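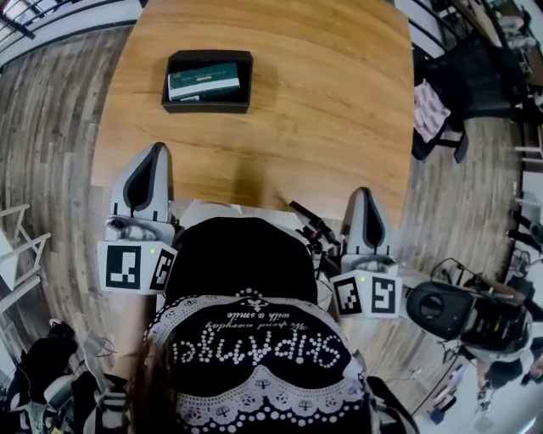 Dendholm's winter packs are back, and this year they have a proper home. The June packing has moved out of the back of the Endard Street shops and into the upper floor of the old Sarantis building, where there is space to spread out, somewhere to sit down and a table that doesn't wobble when you lean on it. It's a beauty of a table too, with a honey-brown grain and a rounded edge that is much kinder to hips than the old trestles ever were. The method is as simple as it was last winter: a low black tray goes on the tabletop, the first dark green box goes in at one end, and you fill up from there. On a bare table like that one, even a single tray looks like the start of something good!

The winter packs go to anyone in Dendholm who might like one. Each holds tissues, lip balm, a couple of tea bags, a pair of warm socks and a card with the opening hours of the library, the heated pool and the community kitchen. The plan is to have 300 of them out before the end of June, which would be the biggest run yet by a fair stretch.

Prodromos Alexiou has been looking after the packing list since the packs began, and he is thrilled with the move. At Endard Street the boxes had to be carried out to the footpath every time somebody needed the fridge. "Now I can put a tray down, go and make a cuppa, and it's exactly where I left it," he said. "I'm probably more excited about that than a grown man should be."

Tissues are the item people ask for most, and the one that takes the most thinking about. A soft pack slips nicely down the side of a bag but can get squashed under the socks. A box keeps its shape and takes up twice the room. After plenty of back and forth, this year's rule is a flat layer at the bottom of the tray, long sides together, then everything soft on top. Cards go in last, standing up, so they're the first thing you see.
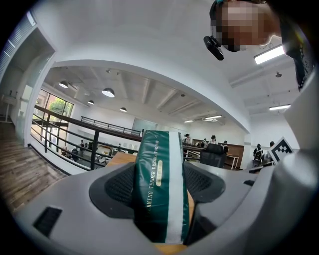
There was also the question of which way round things should face. Alexiou likes a label you can read when you lift the lid, and he has been known to go back through a finished stack and turn them all the same way. It does look smart, it has to be said, and it makes checking much quicker — anything missing shows up as a gap in the row.

The room itself deserves a bit of a cheer. Codemus, the shared office that has the lease, offered it for the month without being asked twice. There's a mezzanine with black railings, a big white curved wall sweeping overhead, dome lamps hanging over the lower level and tall windows with green trees outside. Anyone who remembers the building in its Sarantis fabric days will know how gloomy the upstairs used to be, with rolls stacked to the ceiling and one globe by the stairs. It's a different place now, and a lovely one to spend a morning in.

Supplies are coming in steadily. Tissues arrive in cartons of 96, and the first of those have already been opened. Socks are being knitted as well as bought, and the school on the hill has taken on the cards, with the Year 4s doing the drawings and the Year 6s doing the neat writing. Tea has been the easy part. Everybody in Dendholm seems to have a spare box of tea.

Money is in good shape too. The autumn sausage sizzle and the book stall between them brought in about $4,000, enough to cover the socks and lip balm with a little left for ribbon. The ribbon was debated. The ribbon won.

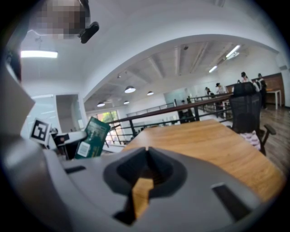 Grigoris Spanos would like to see the packing stay upstairs for good, and he isn't shy about it. He reckons the town has been short of a decent indoor spot for this sort of thing for years, and that once people have worked at a full-sized table with a chair behind them they won't want to go back to standing at a trestle in their coats. His other suggestion is a soup pot on packing days, which has gone down very well indeed. He has offered pea and ham, with a vegetable one alongside.

Whether that happens is up to Codemus, which has the room booked for a course from July. There has been friendly talk about a regular slot over winter, and possibly another in December for the Christmas hampers, which are bulkier and would be glad of the floor space. Nothing is settled yet.

In the meantime there is plenty to do. Packing runs from 2 pm until the trays are full or the light goes, and new hands are welcome at any point in the afternoon. You don't need to bring a thing, though a pair of scissors is handy for the ribbon, and a warm jumper is a good idea by late afternoon. The entrance is on the Endard Street side, up the stairs and through the doorway at the top. Prams can be left downstairs.

Finished packs can be picked up from the library desk, the chemist or the community kitchen, with no form to fill in and no questions asked. If you know someone who can't easily get out, leave their street name at the library and a pack will be dropped around. Last winter's deliveries turned into quite a few long chats on front verandahs, so the drivers have asked for shorter lists this time and more of them on the road.

Donations of new socks in any size are still wanted, bright colours especially. Men's large has been the first to run out every year.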